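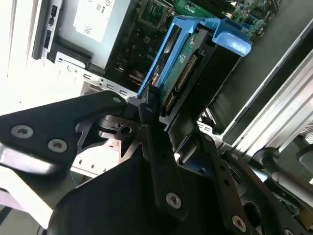 Search the Rilen Herald Enter keyword

News > Around Town > Stekby

Old desktops find new desks across Stekby

What a month it's been for Stekby's secondhand computer drive! When the doors of Omerović Hall closed on Monday evening, 148 old desktops had been handed in, stacked along the back wall two and three high, and there was still a bloke in the car park trying to get one more out of his ute.

The drive was put together by Lanavum, the reuse group that already runs the bike shed and the Saturday toy swap, and the idea is lovely and simple. You bring in the tower that's been gathering dust under the spare bed, it gets checked over, and if it's up to the job it goes to a household in town that needs one. Year 7 families get first pick, then TAFE students, then anyone on the list at the library.

People were queueing before 8 am on the first morning (the sausage sizzle may have helped) and the mix of machines was terrific – beige office boxes, a few serious gaming rigs, and one family computer with dinosaur stickers all the way down the side. The stickers are staying on, by popular demand.

A good desktop can go on for years with a bit of care. An older machine that crawls along with its original hard drive will often feel like a different computer with a solid-state one in it, and a second stick of memory does wonders if you're the sort who keeps every tab open. Towers are especially good for this kind of second life, with parts that mostly come out with a screwdriver and go back in the same way. Even the ones past saving can give up a power supply or a processor to keep another going.
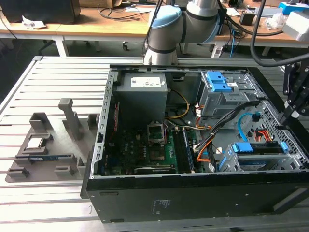
Bujar Nedeljković reckons the biggest surprise was how many of the computers people had written off only wanted a clean-out and a new battery for the clock. "I had one where the fan was solid fluff," he said. "Out it came, on she went, and the owner nearly asked for it back!"

Plenty of people asked about their files, and fair enough too. Lanavum wipes every drive before a computer leaves the hall, and any drive that can't be wiped is destroyed. You're still encouraged to copy off your photos before you come in, as there's no getting them back afterwards. If you'd sooner keep the drive, take it out at home or ask at the counter and it'll be handed straight over to you.

So far 25 computers have gone out to their new homes, each with a keyboard, a mouse and a printed sheet on getting started, and another 19 are boxed up ready for collection this week. Monitors have been the sticking point. There simply aren't enough to go round, so if you've got a flat screen in the garage that still lights up, Stekby would love to see it. Cables are welcome as well, provided they're not in one enormous knot.

The part that has really taken off is the Tuesday night fix-it table, where you can bring your own computer and learn to look after it yourself. Kids under 12 need a grown-up with them, though on last week's showing it was the grown-ups who needed the help.
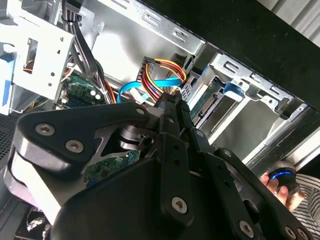 Ayman Sqalli came along to drop off a printer and ended up staying until they turned out the lights. "I've owned a computer for most of my life and never once had the side off," he said. "Now I want to do my sister's, and I haven't told her yet."

The fix-it table runs from 6.30 pm to 8.30 pm through to the end of August, and drop-offs continue at the side door of Omerović Hall on Saturday mornings. Entry is free, parking is off the lane, and printers are now full up, sorry.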